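Print this page | E-mail this page

Section 2. Registering a Team for the Fekmont Trade Challenge

Before you start, have your school code and the name of one teacher who will act as team adviser. The adviser must hold an account on the Zandumetti portal.

1. Log in and choose Teams, then Add New.
2. Enter the school code. If the code is rejected, check that the letter O has not been typed as a zero.
3. Enter each student's name and grade. Students in grades 11 and 12 are entered on the same form.
4. Pick a case country. Each school may enter 2 teams, and they must pick different countries.
5. Upload the research summary as a single file. The limit is 300 words, not counting sources.
6. Click Submit. A confirmation number appears at the top of the page. Write it down.

Note: Drafts are kept until registration closes in April. A draft is not an entry.

Caution: Changing the case country after step 5 deletes the uploaded summary. Save a copy first. 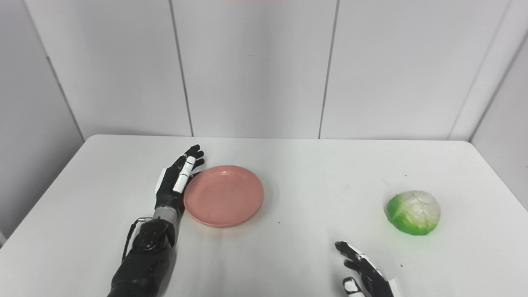 Souad Ait Brahim writes that her team's summary was refused twice at step 5 even though it was under the limit, and that the footnotes were being counted as body text. Moving them to a separate list headed Sources cleared the error.

7. To replace a student, open the team page and choose Edit Roster. The adviser must approve the change before it takes effect.

Section last revised 10/28/24

Print this page | E-mail this page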